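Let the Robot Be Slow

I went to the open day at Vunarov last Sunday mostly because it was raining and mostly because they promised free coffee. I came home with opinions, and my family is tired of hearing them, so now you get them.

If you haven't been out there, Vunarov is in the old Pereyra warehouse past the rail yard, and they're trying to teach robots to do housework. Laundry, mainly. They've done a couple of these open days now, and this one was packed. Kids everywhere, strollers, a line for the restroom, and one very good dog that I'm fairly sure wasn't supposed to be inside.

Now, I do laundry for a household of 5. I've done it for years, in basements and laundromats and one awful closet where you had to stand in the hallway to open the dryer. So I walked in feeling like an expert, and a slightly hostile one. I've seen the videos. A shiny robot folds a T-shirt, the music swells, and I'm supposed to believe that my evenings are about to be given back to me. I figured I'd get the live version of that.

What I got was a robot taking its time with a washing machine, and a crowd that couldn't stand it.

I mean it, people were restless inside of a minute! The man next to me kept saying "come on, come on" like he was watching a horse race. A teenager behind us announced that she could have done the whole load by now, and she was right, she could have. So could I. The woman giving the talk said a single item could take four minutes on a bad day, and a few people laughed out loud. She didn't seem to mind. She just went on explaining what makes cloth so hard — it has no fixed shape, it bunches up, it hides its own edges, and whatever you learned from grabbing it one way may be no help at all the next time.

I keep thinking about that laugh. We've been so spoiled by edited clips that the real thing looks like a failure to us. I think that's backwards, and I think the companies putting out those clips (I'm not counting Vunarov, more on them in a second) have done themselves a bad turn. They've taught everybody to expect a butler. Then the public shows up, sees a machine being careful around a rubber gasket, and decides it's junk.

My sister saw a robot at the Fistham home show last year that had a bow tie on. A bow tie! She couldn't tell me one thing it did. She remembered the bow tie.

So I'll give Vunarov this much, they ran their day straight. No fog, no music. They had a board by the entrance with their running total of practice attempts, 2,708 when I walked in, and the speaker was happy to say that plenty of those had gone badly. There were six stations in all, and the laundry one was the best because it looked like laundry. 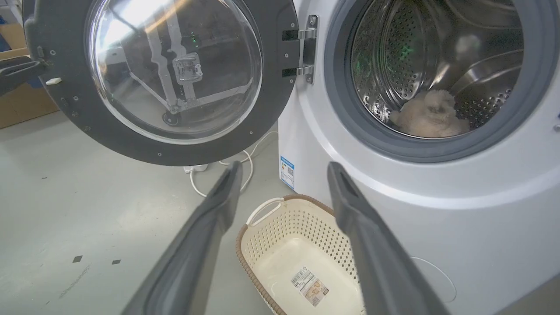

And the details were the part I recognized. Anybody who's reached into the bottom of a front loader knows that the last thing in there is always the one that doesn't want to come out. You have to bend, you have to get your hand past the lip, and you're going mostly by feel. I've been doing that half asleep for twenty-odd years without giving myself any credit. Watching engineers sweat over it was kind of flattering, to tell you the truth.

I do have complaints. They put the question time at the very end, when half the parents had already left for naps. And when somebody asked what one of these would cost a regular family, we got a long answer with no number in it. I don't love that. If you're going to be open about the failures, be open about the money too, even if the money is embarrassing.

But I'd go again, and I'd like to see more places do it this way. The Tultau people are supposed to be planning their own open day in January, and if anyone from there is reading, please just show us the slow version. Let it miss. Let us stand there and get bored and ask dumb questions. I'd take ten minutes of that over any video you've got.

Also, more coffee. They ran out by eleven.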